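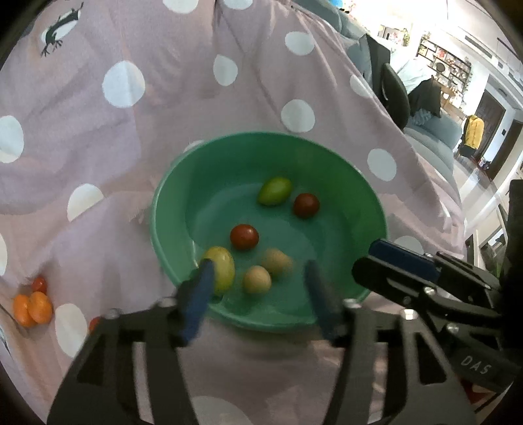

Research > Talks > Speaker notes

This site uses cookies to measure visits. Accept / Manage settings

Learning to sort from hand-held demonstrations
Speaker notes, Brolleron project, Granier Institute

Slide 1. Welcome the audience and state the question: can a sorting policy be trained solely on recordings made with hand-held grippers, in ordinary homes?

Slide 2. Method. Operators work with a gripper in each hand over a bowl of small fruit. Cherry tomatoes are of particular interest – they are round, smooth and easily bruised. The set comprises 488 demonstrations from 7 homes. Pause for questions on consent.

Slide 3. Training. The policy was trained for 3640 steps. Recordings in which one gripper hid the other for long periods were kept. The Matheson baseline removed them, and this should be said plainly.

Slide 4. Result. In the Cutlow trials the policy completed 91 sorts without help. Most failures came at the rim of the bowl, where the fingers have little room to close. Show the table and allow time to read it.

Slide 5. Limits. Patterned cloths remain under study – no claim is made for them at present. Invite questions.

Related items
Brolleron: notes on gripper calibration
Cutlow trials: protocol
Talks archive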